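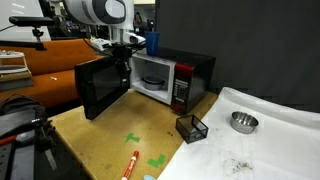 **Small metal pot in the microwave, is this really fine now?**

**surdu_l** (Posts: 21)

My new sister-in-law stores and heats things in the microwave in a little silver pot. Metal. She says the rule about metal is left over from our grandparents and that modern ovens don't care. I said I'd believe it when I read it somewhere other than on her phone.

The microwave in question is a plain countertop one, black with a red strip by the buttons. The manual is gone. She has done the pot thing with soup at least twice while I was in the room and there were no sparks. I still don't like it. So, is she right, or has she been lucky?

Lucian

---

**hollenstein_e** (Posts: 2746)

She's partly right, and that's the annoying kind of right.

Metal doesn't automatically blow anything up. The walls of the oven are metal. Some ovens come with a metal rack. A smooth pot with thick sides and soup in it may sit there and do nothing exciting. The soup gets heated only from the top, so it will be slow and uneven, and that alone should put her off.

What causes arcing is thin edges, points, gaps between two bits of metal, and metal too close to the wall. Forks, twist ties, foil, gold trim on Grandma's cups. A pot with a handle that nearly touches the side is a bad idea in any decade.

Which doesn't mean I'd let her do it in mine.

---

**binta_bakes** (Posts: 1466)

> modern ovens don't care

I'd like to know which modern oven. I have owned a Penine and now a Sutter, and the Penine book said no metal at all, while the Sutter book says no metal except the rack it came with. Neither of them said "we don't care."

Soup in a bowl takes the same amount of washing up as soup in a pot. What is she gaining?

---

**surdu_l**

Binta, she says she's saving a dish, because the pot was on the stove the night before and goes in the fridge with the lid off. I can sort of see it.

Edeltraud, how close is too close?

---

**hollenstein_e**

An inch or more from the wall on every side is what I was told by the man who used to fix ours. I never tested it and I'm not going to. Middle of the floor, not shoved to the back. If yours has a turntable, watch it go all the way around once with the pot in before you press start, and see whether the handle comes near anything.

---

**m_moesli** (Posts: 3)

I have done this for years with a steel bowl and never had a problem. People repeat this metal thing without trying it. My microwave is a Starnska, nothing fancy, still works.

---

**binta_bakes**

"Never had a problem" is what everybody says up to the problem. What do you heat in the steel bowl and for how long? Is it full? Does the food come out hot in the middle? You've told us you still have a microwave. That's good news but I can't do much with it.

---

**m_moesli**

Rice, mostly. Two minutes, stir, one more minute. Bowl is half full or so. It comes out hot on top and then I stir it, like I said. I don't see what is so hard to believe.

Mechthild

---

**souad.e** (Posts: 1466)

I don't find it hard to believe, I find it pointless. Three minutes and a stir for something a china plate does in one and a half. I timed rice once in glass and once in steel, same amount out of the same tub, and the steel lot still had a cold lump in the bottom. That's one test in one kitchen, so take it for what it is.

(Binta, we have the same post count. One of us had better go to bed.)

---

**binta_bakes**

Not me, I've got bread in.

The cold lump bothers me more than sparks. With leftover rice you want it hot all the way through. Sparks at least let you know about it.

---

**surdu_l**

OK so nobody is fully on her side except Mechthild. I'll pass that along gently.

Second question while I have you. Same microwave. Things get parked on top of it. Cups mostly, plastic ones, sometimes the mail. She says the top doesn't get hot. I always heard you leave the top clear for air. Is that another grandparent rule?

---

**hollenstein_e**

Depends where the vents are. Go and look, it takes a minute. If there are slots in the roof, keep the roof clear. If they're at the sides and back, a cup on top isn't going to hurt anything, and you should worry more about whether the back is jammed against the wall.

A stack of mail is different from a cup. Paper slides.

---

**souad.e**

Mine was warm on top after ten minutes of potatoes and that's with nothing on it. Warm, I could keep my hand there. I wouldn't store chocolate on it. A plastic cup will live.

My real objection is that a cup on top ends up on the floor. You swing the door open, the whole box shifts a little, off it goes. Ours walks across the counter because the feet have gone hard. If yours stands on a wooden table check it isn't creeping toward the edge every time somebody yanks the door.

---

**m_moesli**

Now we are worried about cups?

---

**souad.e**

I'm worried about my floor. I've mopped it enough.

---

**binta_bakes**

Since we're on doors: does she leave it hanging open between uses? My mother did that "to air it out." I don't buy that it helps much if you wipe the inside, and the hinge on our old Penine went droopy. Could have been the door, could have been that it was cheap. I blamed my mother either way.

---

**surdu_l**

She does leave it open sometimes! I assumed that was to annoy me. Is there anything in it?

---

**hollenstein_e**

A bit. If you've just steamed something, ten minutes with the door open dries it out, and a closed wet oven does smell. All day, no. On some models the light stays on with the door open and you burn through the bulb for nothing. And an open door sticking out over a table is at hip height for somebody.

I'm not convinced the hinge story holds up, Binta. A door that size isn't heavy. Leaning on it is what does it, or hanging a towel over it.

---

**binta_bakes**

We did hang a towel over it. Fine.

---

**souad.e**

What about those cleaning tricks, bowl of water and lemon for five minutes? I've had it recommended by everyone and I think it's the steam. I did it with plain water and then with lemon and the only difference was I'd used up a lemon. My neighbor swears by a Sidus spray on top of that and her oven smells like a swimming pool.

---

**hollenstein_e**

Plain water works. Put a wooden spoon or a toothpick in it, and don't do it in the steel pot.

---

**m_moesli**

I do it in the steel bowl.

---

**binta_bakes**

Of course you do.

---

**surdu_l**

Reporting back. I showed her the thread. She read Edeltraud's first post out loud as far as "she's partly right" and then stopped reading. We looked at the vents together and they're at the side, so the cups stay on top. The mail has moved to the hall.

The pot is still under discussion. I asked her to try Souad's rice thing, glass against steel, and she agreed as long as she gets to pour the rice. If there's a cold lump I'll post it.

---

**souad.e**

Weigh the rice. I wouldn't trust either of you to pour it.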